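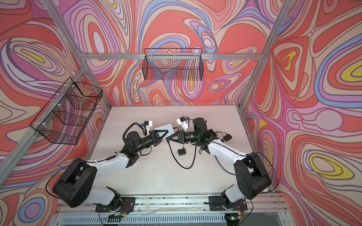

Ircombe Handling Group | Gripper and Controller Trials

Minutes of the catch-up, 2022-06-22

I'm writing these up because I lost the coin toss again, so apologies in advance for the opinions (Pallavi, if you want the proper dry version, you're chairing and minuting next time!). Five of us in the room, two on the call, and the call dropped twice during item 2, so anyone who was dialled in should read that bit carefully.

Last time's actions

The spare fingertips from Sandhu have arrived and they're in the drawer under the bench, in the bag with my handwriting on it. The desktop for the second controller has been rebuilt. Cable drawings are still not done. That one's mine, it was mine in April as well, and I've stopped promising a date.

1. The two-arm handover

Most of the meeting went on this. For anyone who hasn't been down to the cell lately, we've been doing the white box task: left gripper holds the box, right gripper comes in from the opposite side, with the lead trailing down across the table to its plug. We agreed back in spring that a box on a lead was a nastier test than a loose block, and I'd say we've been proved right, painfully.

We ran 131 handovers on the old angular fingers. Pallavi had gone through the logs the night before and put up her chart. The bad ones bunch up very clearly when the lead is lying in a tight curve near the right arm, and they nearly go away when it's got a long lazy bend in it. I asked whether that was the fingers or the planner and we argued for a good ten minutes. Where we landed: the fingers close fine, but the right arm picks its approach before it has had a decent look at where the lead is, and then it's stuck with it. Pallavi thinks a second look halfway in would sort most of it. I think it'll slow us down too much, but I've been wrong about this sort of thing before and I said I'd shut up until she has tried it.

Agreed: Pallavi to add the second look and run 30 handovers with it on and 30 with it off, same box, same start positions. No changing the fingers in the middle, please. (I know who I'm talking to, and it's me.)

2. Fingers: old angular against Skarum soft

I like the Skarum pads, everyone knows I like them. They sit round a rounded corner beautifully and you can be quite careless with the grip angle. The trouble is thin stuff. On the plug by itself they were hopeless, it just swivels, and the prongs end up pointing anywhere. The old black ones pick the plug up cleanly as long as you come straight down on it.

There was a suggestion of one of each, soft on the left and angular on the right. Quite a lot of enthusiasm for that, mine included, although it does mean two sets of calibration files and somebody will load the wrong one. We'll try it for a fortnight after Pallavi's runs are finished and not a minute before.

The two on the call missed all of this, so if you've got objections, send them to me before I order the adaptor plates.

3. Wrist cameras

Both wrist cameras are staying where they are, on top. I'd asked for the left one to be moved forward a touch and got talked out of it, fair enough, it would foul the sleeve. The right one gives us a lovely view until the two grippers are nearly touching, and then it's mostly looking at the other gripper. We'll lean on the fixed camera for the last bit.

Somebody asked if we could change the wallpaper panels. We're keeping them for now. All the runs so far have been done with the swirly ones up and I don't want to change the background and the fingers in the same month. Once the finger comparison is closed we can swap in the plain set and do it all again, which I'm quite looking forward to.

4. Controllers

Short one. The Kandside controller dropped out on run 1868 of the overnight test and came back by itself after 20 seconds. No fault in the log at all, which I find more worrying than a fault would have been. The old controller has done the same test with no dropouts, but its motion is jerkier and you can hear it from the corridor. We'll do one more overnight on the Kandside with full logging switched on and then decide. If it does it again I want to ring them with the log in front of me.

5. Any other business

Please coil the blue cable back up when you've finished at the right-hand arm. And could whoever has the long hex key bring it home, I've been using the short one and my knuckles are suffering.

Actions

Pallavi: second look in the planner, on and off runs, chart to all of us.
Me: adaptor plates (after objections), Kandside overnight, cable drawings.
Everyone: read item 2 and reply, even if it's only to say yes.

Next meeting in the same room, once the on and off runs are in.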